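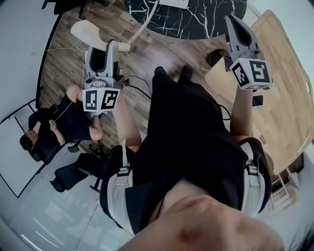
Nneka Oyelaran wrote that the invoice export was working again and the ticket could be closed.

I'm leaving it open. Ticket 1428, Skitero desktop, still on the Dallmont build.

One good export doesn't tell me much. The April update was supposed to cure this too, and the totals column went blank again as soon as a customer had more than one tax rate.

What I tried today:

Cleared the cache. No change.
Reinstalled the Pongsiri print driver, as support asked. No change, and I don't see what a print driver has to do with a CSV file.
Exported the same customer 6 times. Totals missing in 3 of them, same settings every time.
Turned off the Clandness sync and exported again. Totals present – but I only had time for one run.

Support says the sync is read-only and can't touch the export. Maybe. I'd like to see a log that shows it before I believe it.

Status: open. Priority stays at 4. Next step is a full set of exports with sync off, then the same set with it on. Please don't merge this with the printing ticket.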